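Screening notebook, September, 11 p.m.

Second pass through the rough cut of Dreltix with Ruairi Nisbet and Sun-ja Min. Running time is now 447 seconds, down from a length I won't write here in case Iona reads this.

The opening works. Bonifacio Miranda plays the jilted ferry clerk like a man waiting for a sandwich, and I mean that as praise. His first scene on the Wusau dock needs no music. Took the music out. Ruairi put it back while I was making tea. Took it out again.

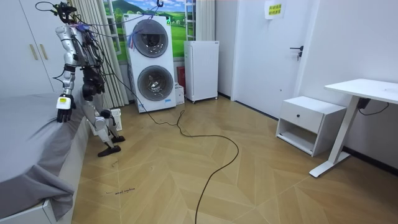 Middle section is still a swamp. The breakup call lasts almost 9 shots too long, and in every one of them Oona Seppälä does something good with her face, so every cut feels like theft. Sun-ja says to keep the shot where she laughs at the wrong moment and lose the rest. Tried it. Sun-ja was right, which will make tomorrow unbearable.

Dialogue: line 7 ("I never liked Fogh anyway") gets no laugh from anybody who hasn't been to Fogh, meaning the entire audience. Iona wrote it and will defend it to the death. Left it in for now with a marker on the timeline.

Sound: hum under the whole kitchen argument. Filtered it, and now Bonifacio sounds like he is phoning in from a mitten. Went back to the hum.
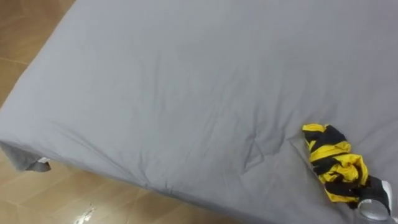 Color is Ruairi's department – he has made the dock blue, then bluer, and is now talking about teal. Asked him to leave skin alone. Saved his version as a separate file, just in case he wins.

End credits: Grurutetti is spelled two different ways on the same card. Iona to confirm which one they prefer before we export.

To do: trim the call, find a clean take of the door slam, ask Oona for one more line of voiceover. Check that the music is still out.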